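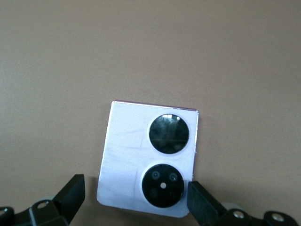 My flip phone, folded shut. Is that wrinkling film or the finish?

Creases on the back of my flip phone: peel or leave alone?

Efua Agyeman
I love this little phone! It's pale lavender with a pinkish edge, and folded up it fits every pocket I own. But the left half of the back has thin crease lines and streaks that only show when the light hits them. I can't tell if it's a protective film or the surface itself, and I'm scared to pick at it. Anyone been through this?

Rastik
Oh, fun color! Run a fingernail gently along the edge near a rounded corner. If you feel a tiny step, you've got film, and it should lift with a bit of tape. Go slow and pull it back low and flat, never straight up. If there's no step, stop there and wipe it with a soft dry cloth. Mine had film on it for 51 days before I noticed, and the back underneath was gorgeous!

Clear scraps like to stick to the table, so check there before you set the phone down again.
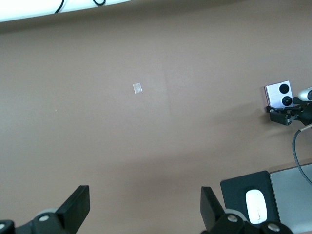 Titham
mine had lines too, left them, phone is fine

Holzer
Agree with Rastik, but keep the tape well away from the two black circles. Glue smudges on the lens glass are a pain. A microfiber cloth is all you need there. Enjoy it, those things are a blast!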